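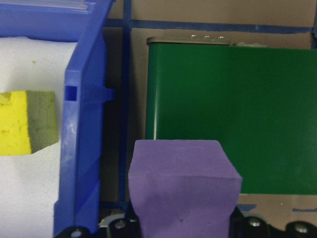

How a conveyor belt works

You have probably seen a conveyor belt at the supermarket. You put your shopping on one end and it slides along to the person at the till. Airports have them for suitcases. Bakeries, farms, quarries and post rooms have them too. They all work in much the same way.

A conveyor is a machine for moving things from one place to another without anybody having to carry them.

The main parts

The belt is the part the things sit on. It is one long strip with its two ends joined to make a loop. When you look at a conveyor you only see the top half of the loop. The other half is underneath, travelling back the other way.

There is a roller at each end. A roller is a tube that can spin, and the belt is stretched tightly round both of them. One is called the drive roller, and a motor turns it. The other is the tail roller. It has no motor and only turns when the belt pulls it round.

The frame holds everything in place. On small conveyors it is often made of aluminium, which is light and does not rust. The frame has to be straight. If it is twisted even a little, the belt creeps over to one side and starts to rub.

Under the top half of the belt there is usually a flat plate, or a row of smaller rollers. Without this the belt would sag in the middle like a hammock when you put something heavy on it.

Why the belt moves

The drive roller does not have teeth that bite into the belt. It grips it by friction. Friction is the force that stops two surfaces sliding over each other. Press your hand flat on a table and try to push it forwards. The harder you press, the harder it is to slide. A tight belt presses hard on its roller, so when the roller turns, the belt has to go with it. A loose belt slips, and the roller spins round underneath it.

Friction also keeps your shopping still on top of the belt. A foam block stays put very well. It has wide flat sides and is not heavy enough to strain the motor. A tin lying on its side is much worse, as anyone who has watched one roll about at the till will know.

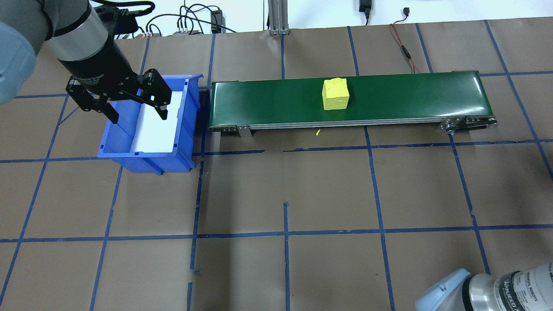
What happens at the end

Sooner or later everything on a belt reaches the end, and something has to be done with it. There are three common answers.

It can drop off. At a quarry, stones fall from the end of the belt into a heap or a lorry. This is fine for stones and no good for eggs.

It can stop and wait. The supermarket belt does this. There is a small beam of light across the end, and when your cereal box blocks the light, the motor switches off.

Or it can be picked up and put somewhere else, such as a bin or a box. People do this job in many packing rooms and machines do it in others. Purple blocks might go one way and yellow ones another, and that is called sorting.

Bins for this kind of work are often plastic with an open top. A soft lining in the bottom means that things land gently and do not get scratched. It also makes them easier to see. A yellow block shows up clearly on white.

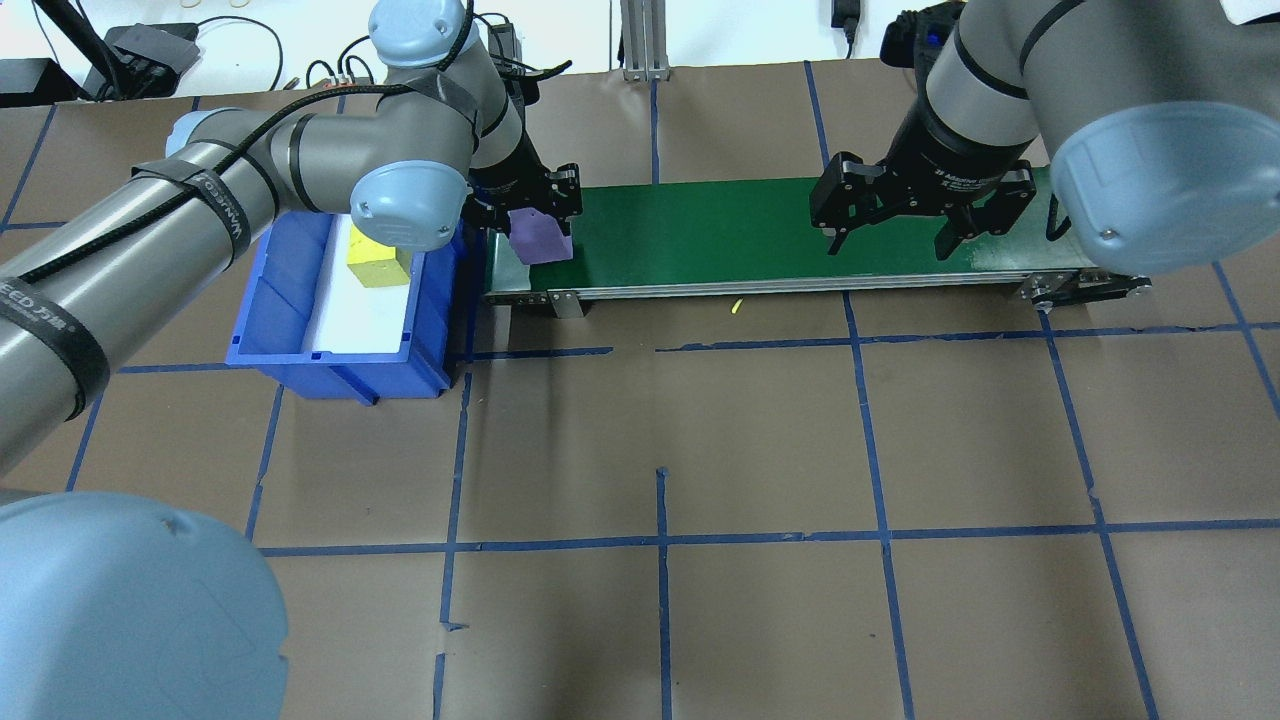
Vangelis Chatzigeorgiou wrote in to ask whether a belt can go backwards. Most can. If the motor is turned the other way, the drive roller turns the other way too and the belt follows. Some belts are only meant to run in one direction, and these have an arrow on the frame.

How fast do they go?

It depends on the job. A belt for sorting by hand has to be slow enough for people to keep up. The one at the Westton parcel depot is 91 metres long and carries 825 parcels in an hour - and the people beside it still have time to read the labels.

Marking out the table

If you want to plan where things should go, it helps to mark the table first. Cover it with brown paper and stick down strips of tape to make a grid.
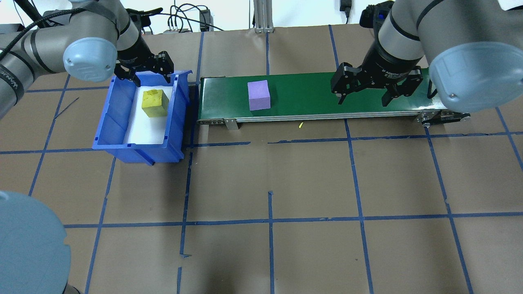
The squares do not need to be perfect. They are there so that you can put a box back in the same place each time, or tell a friend to move it one square to the left.

Make your own

You will need two cardboard tubes, a shoebox without its lid, two pencils, sticky tape and a strip of cloth.

Make a hole in each long side of the box near one end, then do the same near the other end. Ask a grown-up to help with this. Push a pencil through each pair of holes, with a tube threaded on to it inside the box. Pack paper into the ends of the tubes so that they grip the pencils. Wrap the cloth round both tubes, pull it tight and tape the ends together.

Turn one pencil. If the cloth does not move, it is too loose, so take off the tape and pull it tighter. Then put a rubber on top and see how far it travels.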